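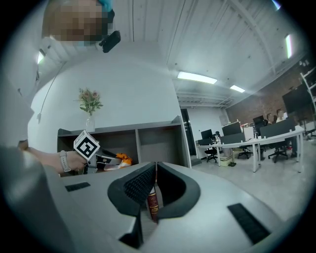

Skivau hand grippers, sold as a pair

I've been selling (and using, probably too much) the Skivau since Dasteck started making them, so let me tell you what you get. You hold one in each hand, do the job the way you'd do it at home, and the recording becomes the lesson for your arm. No joystick, no teach pendant, no afternoon lost to nudging joints around!

In the box
Two grippers, left and right
Marker cube and spare marker stickers
8 spare finger pads
Charger and a 128 GB card

What it's good at

Cubbies, shelves, tabletops, anything you can reach without a ladder. I like to start new customers on tidying jobs, and I tell them to mix in soft stuff early. Bags are my favorite — they fold differently every time you squeeze them, and your policy needs to see that.

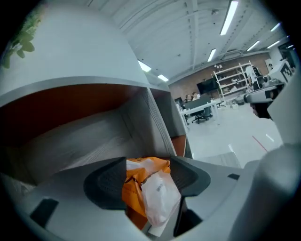 Go slower than feels natural, too. Chiyo Hosoda, who wrote our starter guide, says to close the fingers, wait a beat, then lift, and my own recordings got a lot cleaner once I listened to her. Plan on roughly 2000 takes for a job with a few different objects. Simple pick and place needs fewer.

Pads and wear

Pads are rated for 3000 grips. Mine go longer, but swap them when the rubber gets shiny. They pull straight off, no tools.

Ordering

Pairs ship from our Leinonen warehouse, usually the same day if you order before noon. The next batch with the longer fingers is due in December. Want to try before you buy? Write to Sointu Suominen at the front desk and she'll set you up with a loaner pair.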